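Gunevell Grain Desk
posts from a corn and bean grower, mostly about selling the stuff

1/ Went to the grain contract evening at the Pramanik elevator on Tuesday. Free pulled pork, free pen, and a pitch for something called an "averaging contract." I've been selling corn long enough to know the pork gets paid for somewhere. Going to write down what I heard before I lose my notes.

2/ The pitch, as given by Selvaraj Fakir from Stimine, who was pleasant and didn't dodge much. You commit bushels in winter. They price a slice of them every week through a set window in spring and early summer. You get the average of those prices, less a fee. Deliver at harvest. You don't have to watch the market.

3/ That last part got the most nods in the room. I get it. I've stood in a machine shed at 9 at night refreshing a futures quote like it owed me an apology. But "you don't have to watch" is a feature I'd like to see priced separately.

4/ First thing I asked was the fee. It was on the slide, in a smaller font than the word "discipline." Per bushel, taken out at settlement, so you never write a check for it. I've noticed I mind fees a lot less when I never write a check, and I assume they've noticed that too.

5/ Second thing I asked was how the average did against just selling the same bushels at harvest. He had a chart. The chart beat harvest in most of the years on it. Fine. Then Ildikó Csizmadia, two chairs down, asked which years were left off the chart, and we had a short silence and a promise to email it.

6/ Has anybody received that email? I haven't. Ildikó hasn't either as of this morning.

7/ To be fair to them: spring prices do tend to carry some weather worry in them, and harvest prices often don't. That isn't a secret or a product. You can sell a few loads forward in spring yourself with one phone call and keep the fee. The tool is the phone.

8/ What the contract sells is making you do it. I know growers for whom that is worth every cent. My late father would have been one. He priced his corn when he needed a combine part.

9/ Now basis, because basis got maybe one minute out of the whole evening. The averaging contract they showed us sets the futures side only. Basis stays open until you pick it or until delivery, whichever comes first. So the "finished" price on the slide was half a price.

10/ I brought this up and was told basis at our location has been "stable." I keep my own basis sheet for the Pramanik elevator and for the river terminal at Clurside. Stable isn't the word I'd have picked. Good some falls, ugly when the trucks are backed up to the county road and they know you have no bin space.

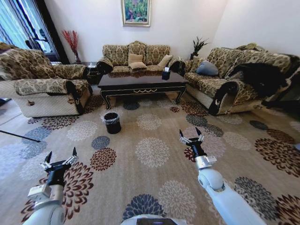
11/ Question I got by message, from Jamila Bhuiyan, who is in her first year of making these calls herself: what happens to an averaging contract if you don't grow enough corn to fill it?

12/ You still owe the bushels. Depending on the paper, you either buy them somewhere to deliver or pay to get out of it, which usually means the market difference plus a cancellation charge. In a short crop year that market difference can run hard against you, because everybody else is short too. Read the section on shortfall before the section on price.

13/ Follow-up from Jamila: does crop insurance cover it? Depends on the policy and the coverage level, and I'm not your agent. A revenue policy with a harvest price feature can help pay for replacement bushels. It won't know or care what your contract says. Take both papers to the agent and sit there while they read them.

14/ My own rule is not to commit more than I'm insured for before the crop is up. I've broken it once. It rained. I don't count that as skill.

15/ Back to the meeting. There was a testimonial. A grower, not from here, said the program "took the emotion out of marketing." I wrote down "2,637 bu" next to his name, which was what he enrolled. I would also be calm about 2,637 bushels. That's a few semi loads. Tell me how the fellow with his whole farm in it slept.

16/ Mieczysław Stępień, who has hauled to that elevator longer than most of the staff have worked there, asked what I thought was the best question of the night: "Who's on the other side of this when the price goes up after the window closes?" The answer involved the word "hedged" four different ways.

17/ I believe they are hedged, by the way. I don't think anyone's crooked. I just think a company that's fully hedged and collecting a fee is having a different kind of year than I am, and should go easy on the word "partner."

18/ Somebody replied that I'm just against new tools. I use plain forward contracts. I've used hedge-to-arrive. I bought puts one spring and they expired worthless and I'd do it again. What I'm against is a slide that shows me the average and leaves out the spread around it.

19/ Here's the homework I gave myself. Take my own sales for the years I have decent records. Work out what I netted per bushel, storage and interest taken off. Compare it to the contract's average in the same years, fee taken off. If they beat me, they beat me, and I'll post it.

20/ Storage is where most of us cheat when we do this. "I held it till July and got thirty cents more." Okay. What did the bin fan cost, what was the operating note charging you, and how much did it shrink? Put those in and a lot of heroic July sales turn into a nickel.

21/ Did the first pass tonight. I lost to the average in two of the years. Beat it in a couple, and one was close enough that the fee decided it. That's a worse record than I've been telling people at the co-op counter, so there you go, Stimine, that one's free.

22/ It's also too few years to prove anything in either direction, which applies to their chart as well as mine.

23/ Chathurika Chowdhury asked whether it makes sense to put a small piece of the crop in and leave the rest alone. Probably the sanest use of it. If I did it I'd keep it to bushels I was going to move at harvest anyway, and I'd want the basis terms in writing with the location named. "Area elevator" is not a location.

24/ She also asked if you can get out mid-window if the price takes off. On the one they showed us, no. There's a version where you can, and the fee is higher. Of course there is.

25/ Things I'd want answered before signing, in no special order:
what days get priced, and what if the market's closed
who picks the contract month
what the fee is in cents, with nothing called "program cost" hiding next to it
the quality discounts at delivery and whether that schedule can change after I sign
what happens to me if the buyer goes under

26/ That last one got a laugh in the room. I wasn't joking. Look up how your state's grain indemnity fund treats deferred pricing and deferred payment. In some places the day you delivered and the kind of paper you're holding decide whether you're covered at all. Look it up yourself and don't take the pork table's word for it. Or mine.

27/ The contract sample they handed out is nine pages. The brochure is one page, folded. I've read the brochure to my wife and the contract to the dog and only one of them had follow-up questions.

28/ Enrollment deadline is the end of the month, and there's a discount on the fee if you sign early. I've never had a good grain sale come out of somebody else's deadline, so I'll pass on the discount and wait for that email with the missing years.

29/ If it shows up I'll add it here. If you were at the meeting and wrote down the fee differently than I did, tell me. My handwriting had barbecue on it.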